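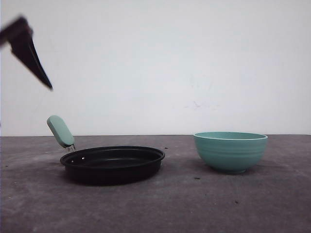 By half past seven in the evening the waiting room at Cetdale Health Centre is fuller than it was at noon. There are farm boots by the mat, a toddler asleep across two chairs and a man doing the crossword out loud, to the delight of the woman beside him. Two years ago the doors would have been locked at six.

The evening surgery was Ama Ayaaba's idea. She came to Cetdale as a GP partner after a long spell in a city hospital, and what struck her in her first winter was how many people arrived with something they had been carrying for months. A cough since harvest. A lump found in July and mentioned in November, at the end of an appointment about something else.

"They weren't careless," she says. "They were at work. The bus gets in at twenty to six and we were putting the phones on to the night message."

So the practice, which has 2299 patients spread over the valley and the villages above it, moved a third of its appointments to the end of the day. The pharmacist agreed to stay open late on the same evenings. One nurse swapped her mornings gladly, another did not and still works eight till four, and the rota took most of a spring to settle.

I loved watching it run. Zdenka Atanasov, the nurse who swapped, sees up to 12 patients in an evening, and her room is the liveliest in the building. She does blood pressure, dressings, smears, asthma checks and a good deal of talking about sheep. When I sat in (with everyone's permission), she spent 17 minutes with a retired lorry driver who had come about his knee and left with a diabetes test booked and a clear idea of why it mattered. He shook her hand twice.

Money is the harder part. Heating and lighting the place until nine costs more, and so do the reception hours. The partners cover some of it by closing on one afternoon a week, which has upset a few older patients who liked to come in after lunch. Ayaaba reads me one of the letters, a properly cross one, and says the writer has a point. There is now a lift scheme for people who can't manage the late bus, with 11 drivers signed up, and a home visit slot for those who would rather not go out in the dark at all.

Other surgeries have begun to ask how it's done. A practice manager drove over from Widico last month and spent the evening behind the reception desk with a notebook, mostly asking about phones. Ayaaba told her to sort out the pharmacy first. A late appointment isn't much use if you have to come back the next morning for the tablets.

At ten to nine the crossword man is called through at last. He hands the paper to his neighbour with four clues left, and she gets one before he has reached the door. Atanasov is wiping down her desk and has one more to see, a teenager with hay fever and a maths exam coming up. She puts the kettle on for the pair of them and props the door open with her foot.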